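Desisti do carrinho grande em maio. Moro sozinha, cozinho para uma pessoa, e mesmo assim voltava do Zorkwood com comida para um batalhão -- e metade ia para o lixo! Agora faço compras pequenas, 12 coisas no máximo, e a lista cabe na palma da mão.

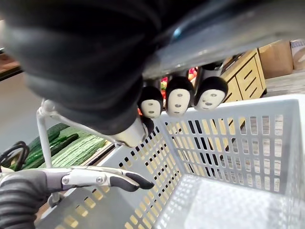 Mpho Potgieter acha que lista é para quem não sabe improvisar, e que o bom é decidir o jantar diante dos tomates. Eu já tentei (saí com três queijos e nenhum pão).
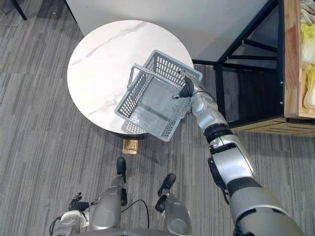
E gasta-se menos assim? No meu caso, sim: 293 por mês, contando o café, que é caro e não largo.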